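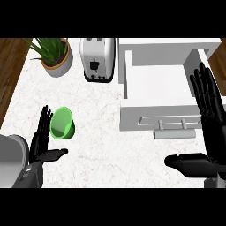
Week two of hand vs. gripper and I still don't have a winner, so this is going to be a messy one. Quick recap for anyone who missed July: I'm comparing a plain two-finger gripper model against a five-finger hand model in sim before I spend real money on either. Same arms, same controller, same kitchen. The kitchen is the one with the marble counter, the white toaster and the drawer cabinet, and yes I left the plant in because I like it. Both black hands are loaded now, drawer open, green cup on its side by the left hand. That's pretty much the whole test. Cup and drawer.

Cup first. With the two-finger gripper it was boring, in a good way. Come in from above, pinch the rim, lift. 36 tries, dropped it 3 times, all three when I started the approach too fast. Fine.

With the hand? Ugh. A cup lying down wants to roll, and the thumb gets there before the fingers do. It nudges the cup, cup goes for a walk, fingers close on nothing. I slowed the thumb down by 27 percent and that helped a lot. Then I turned the friction up on the fingertips and that helped even more but I don't trust it, too easy to cheat that way. Put it back to where it was. Siyabonga Mabuza wrote in the comments last time that I should close the fingers first and bring the thumb in last, and I tried it, and he's right, it's better. Not gripper better. But better.

Drawer is the other way round. Hand wins by a mile. Hook the fingers behind the bar, pull with the arm, done. Doesn't care much if you're a bit off to one side. The gripper has to line up with the bar properly or it skates off, and I lost a whole evening to teh wrist angle before I noticed I had the tool offset wrong. By a lot. My fault, redid all of it.

Controller stuff. I was on the Sesteck one for the first week and it's ok but the hand has so many joints that everything felt late. Switched to Ondadus at like 11 pm one night, meant to go to bed, didn't. Much smoother on the fingers. Worse on the wrist, theres a little shake when it holds still, and I have not found the setting for it. If you know where it is please tell me. I've been through the menu twice.

Camera is still the one looking down at the counter from up high. Shoshana wants me to try a wrist camera, and she has a point, from up there the palm hides whatever you're grabbing at exactly the wrong moment. Next on the list. I did one short test with it and got slightly seasick watching the playback.

Where I'm leaning: gripper on the right, hand on the left. Looks silly. Might be the sensible thing though, the arms don't mind. The left one would get the drawers then, so the cabinet has to move across.

Still to do: the toaster lever. Haven't touched it with either. Also a fuller log, I've got 119 runs saved and the file names are a disaster. Will put them up once I've renamed them.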